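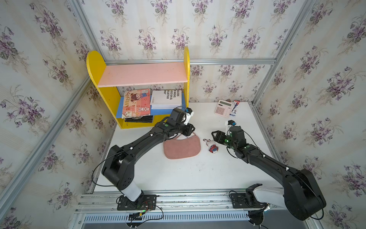 Study corner, Skonport reading room: yellow bookshelf, books, calculator and pens

Progress report to the Huerta Fund
Small Study Corners project, Skonport
Period covered: June to 15th August

1. Summary

The grant of 4000 was awarded to set up study corners for children who have no quiet place at home to read or do homework. The plan was for 11 corners by the end of the year. At the close of this period 6 are set up and in use. The remaining five are on order or waiting for a room. We are not asking for any change to the amount or the end date.

2. Furniture and setting up

Each corner gets a low bookshelf, a white table top and a small stock of books and supplies. We chose shelves with rounded tops because the first ones we looked at had sharp corners at a child's head height. The shelves come from Pondow in flat packs. Two packs arrived in June with the wrong side panels and were exchanged at no cost, but this set us back by nearly two weeks.

The wallpaper was left over from an earlier job at Skonport. It has purple violets on a cream ground and did not cost the project anything. Children were asked if they wanted it changed and most had no opinion.

3. Supplies

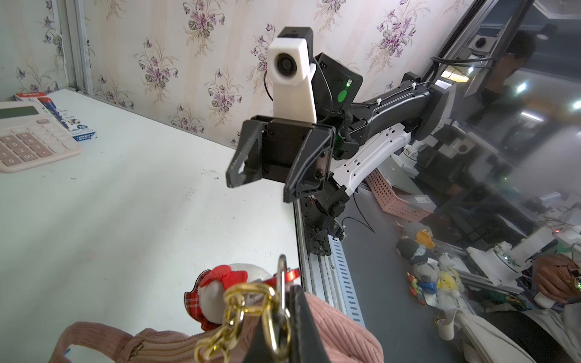

Supplies were the part of the budget we had planned least carefully. The first list was written for older students and had too many items on it, including geometry sets that stayed in their bags. We cut it back to things that get used every day. The calculator is a plain one with large rounded keys and a 00 key, which the younger children find easy to press, and the pens are bought by the box. The table tops pick up gray smudges and need wiping down more often than we had allowed for, so a cloth and a spray bottle have been added to the list for each site.

Pens run out faster than anything else. We now send a fresh box with each monthly visit and do not wait to be asked.

4. Books

Books are a mix of donated and bought copies. Picture books with a spiral binding have held up well, as they lie flat on the table and the pages do not pull loose. Spanish titles were requested at three sites. We have placed what we had, but some of it is adult reading and not much use to a child of seven. A proper order of children's books in Spanish will go in next month.

5. Pencil cases

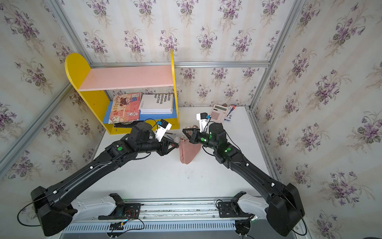
Page 2

Modum supplied soft fabric pouches at a reduced price, one for each child who signs up. The dusty pink ones are at Skonport, and other sites have other colors. They are big enough for pens, an eraser and a small ruler. A few children have asked to take theirs home and we have agreed to this.

6. Spending

To date 2000 has been spent, mostly on shelves and table tops. Books and supplies will take up the larger part of what is left. Receipts are attached separately.

7. Next period

- Set up the next three corners
- Place the order for Spanish children's books
- Replace the geometry sets with extra notebooks
- Visit all open sites once a month and restock pens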